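3.2 Sorting stations and bin layout

Layout follows the Dunstan pilot with small changes. Each station is a white tabletop pushed up against a plain wall, nothing hung on it, no shelf over. Plastic bins side by side in one row. Colour is the only label. We tried printed labels at Kaditz in January and dropped them, people read the colour first and the label second, if at all.

Small jars were the hard catagory. Too big for the parts trays, too light to stay put when a bin gets shoved along the table. The Vavar sites had them mixed in with lids and offcuts and the sorters complained, fairly. So for this round jars go in with jars, standing up, lids on. Flat-lying jars roll and end up under the rim where they get missed at the tally. Whole study covers 4000 items over 2 sites, and jars made up half of that, 2000, so a missed jar matters more here than a missed clip or cap.

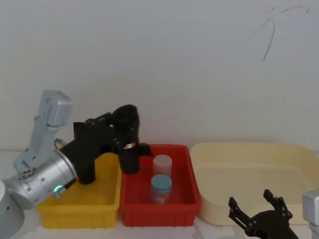 Figure 7. Bins in a row at a sorting station.

Lid colour was not controlled. Jars came in from household donations and we took what came, asking only that they be rinsed. Sorters at the Bernent site wanted to split by lid anyway, and some did so for a whole session before it was picked up; those tallies are kept but flagged. The rule as written is that container type decides the bin and lid colour is ignored, so a pale pinkish-white lid and a light blue one belong together, as in the red bin in Figure 7. Screw lids stay on the jar. Loose lids go to the yellow bin whatever the size. Bodies are translucent on most of the donated jars, which helps at the tally, you can check for leftovers without opening anything. A tinted body was not grounds for rejection unless residue could be seen.

Bin order was fixed for the length of a session. Yellow left, red directly to its right, touching. Gaps between bins were tried early and small items dropped down them. Touching rims also let a sorter slide a hand accross from one bin to the next, which was faster in practice though we did not time it seperately. Sessions in which a bin was moved part way through were rerun, original tally discarded. Rerun rules are in 3.4.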